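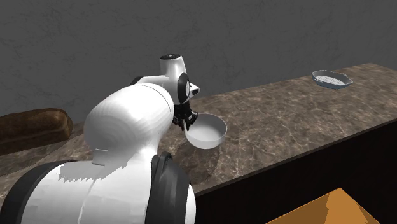

Robot arm and white bowl, gray wall behind.

7 June 2021
Entry by Loredana Leone

Editing room notebook - "Kelldale", episode 3, second pass

Started at the cold open again. Last week I wrote that the scene in the ferry office was too long, and Precious Zulu did not agree with me. I have now watched it with fresh eyes and I think she is right about the length and I am right about the feeling. The scene is slow because we cut to the daughter too early. When we see her face at the first line, we already know that she will refuse the money, and then we must wait for her to say it. I moved her first close-up to after the father puts his keys on the desk. The scene has the same duration, less 8 frames, and it feels shorter to me. Precious to check.

The keys are very loud in the production sound. I put a temporary sound from the library, but it is a bit too clean. Leopoldo Bermúdez says he has something recorded in January at the Plokside location that could fit. He will look for it after the mix of episode 2 is finished.

Scene 14, the dinner. This one is still my problem. There are 50 minutes of material and we use less than four. Ginevra Gatti directed it as one long take and also covered it in pieces, and the two versions do not want to live together. In the long take the mother never looks at her son, and this is the whole point of the scene. In the coverage she looks at him two times, both beautiful, both wrong for the story at this moment.

What I tried:
- Long take only, no cuts. Strong until the brother-in-law arrives, then the energy goes down and does not come back.
- Long take until the door, then coverage. The cut at the door is visible like a step in the floor. The actress has her hand on the glass in one and on the table in the other.
- Coverage for the beginning, long take from the toast to the end. Best one so far. Saved as version C.
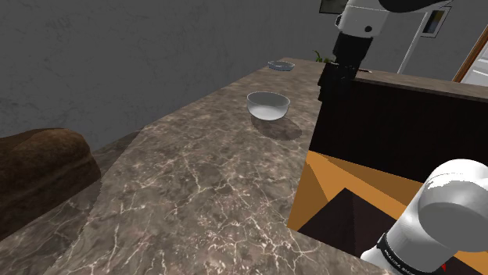
With version C we lose the line about the house in Fesley, which we need because episode 5 comes back to it. I can steal the audio from take 6 and put it on the back of the uncle. He is turned away from camera, so there is no mouth to match. I did this quickly and it works better than I expected, but the breath before the line belongs to a different rhythm and must be cleaned.

Morena Bellini came in after lunch and watched scenes 12 to 16 without stopping. Her notes, as I understood them: she likes version C, she did not notice the line on the uncle's back, and she was confused about which evening it is. This last one is serious. In the script there was a short shot of the calendar in the kitchen, and we removed it in the first pass because it looked like television from twenty years ago. I do not want to put it back. Maybe the radio can say it. Maybe the son can wear the same jacket as in scene 11, but this we cannot change now, so the radio.

Music: the Piras cue under the walk home is too sad, too early. I started it 417 frames later, on the bus doors, and lowered the first phrase. Now the silence after dinner stays with him a little. I would like to hear it with only the cello, if the composer can send separate tracks.

A small thing for colleagues who open this project tomorrow: please do not use the bin called "dinner old". I keep it only for the sound of the plates. Everything good is in "dinner C", and the markers in green are places where I am not sure. Red markers are for Ginevra.

Still open:
- Radio line for the evening, ask the writers for two options
- Keys, wait for Leopoldo
- Breath before the Fesley line
- Scene 16 ends on the window or on the stairs? I prefer the stairs - Precious prefers the window

Tomorrow I begin from scene 16 and go backward.

Questions about this notebook: Loredana Leone, editing room | © 2021 | Back to top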